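Science Corner > Everyday Questions > Water

Search the Corner Go Clear

Why does my ice float?

Hi, it's Beverley again! Siriporn from Hillholm wrote in to ask why ice cubes bob about on top of her lemonade when a pebble goes straight to the bottom. I love this one.

Everything is made of teeny bits called molecules. In most stuff, when it gets colder, the molecules slow down and huddle closer. Water does that too, for a while. But when it freezes, its molecules link up in a pattern with lots of little gaps in it (I always picture kids holding hands with their arms stretched out). So the same water takes up more room as ice. More room, same weight, and up it floats!

It's good news for fish. Ponds freeze from the top, and the ice works a bit like a lid, so the water underneath can stay liquid all through a cold November night.
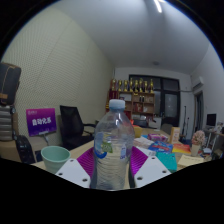 It's also why you should never put a full glass bottle in the freezer. The ice needs somewhere to go, and it can push hard enough to crack the glass. If you want to try freezing water, use a plastic tub, fill it halfway and mark the water line with a pen. Leave it overnight and see where the top of the ice is in the morning.

More questions
Why is the sea salty?
Where do puddles go?
What is fog made of?
157 questions still in my mailbag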